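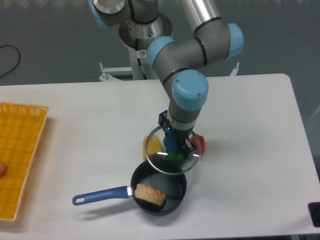

Schwarzer Topf mit blauem Stiel, darüber der Glasdeckel mit schmalem Metallrand. Im Topf liegt ein Spielzeugbrot.

Bildergalerie: Die Spielküche im Haus Eseck

Die Spielküche gehört zum festen Bestand des Lern- und Spielbereichs im Haus Eseck. Sie wurde im Oktober neu zusammengestellt und umfasst nun 627 Einzelteile, darunter Kochgeschirr, Körbe und Lebensmittel zum Spielen. Die Zusammenstellung verantwortet Sirkka Juntunen, Leiterin der Sachgebiete Ausstattung und Materialpflege. Kindergruppen und Schulklassen können den Bestand nach vorheriger Anmeldung nutzen.

Zum Bild

Der Topf ist innen dunkel und antihaftbeschichtet. Sein langer Stiel ist am Ende gelocht und kann aufgehängt werden. Zwischen Stiel und Topf sitzt eine Manschette aus Metall.

Das Spielzeugbrot hat eine goldbraune, gegliederte Oberseite. Es wird im Verzeichnis unter den Backwaren geführt.

Links auf dem weißen Tisch liegt ein flacher gelber Korb aus Kunststoff mit Gittermuster und erhöhtem Rand. Körbe dieser Art dienen im Haus dem Sortieren und dem Transport der Kleinteile.

Hinweise zur Nutzung

Das Kochgeschirr wird mit dem jeweils passenden Deckel ausgegeben. Glasdeckel sind am Griff zu fassen und nach Gebrauch einzeln abzulegen. Eine Nutzung auf Herdplatten oder in der Teeküche ist nicht gestattet. Beschädigte Teile sind bei der Rückgabe zu melden und werden dem Bestand bis zur Prüfung entnommen.

Die Ausleihe erfolgt in drei Zusammenstellungen. Der Satz Hika enthält Töpfe und Deckel, der Satz Kan die Spiellebensmittel. Der Satz Cornetti ist für größere Gruppen vorgesehen und besteht aus 200 Teilen. Je Einrichtung können höchstens 5 Körbe zusätzlich entliehen werden. Die Leihfrist beträgt zwei Wochen und kann einmal verlängert werden, sofern keine weitere Anmeldung vorliegt.

Anmeldungen nimmt das Sachgebiet Ausstattung und Materialpflege schriftlich entgegen. Die Bestandsliste liegt am Empfang zur Einsicht aus.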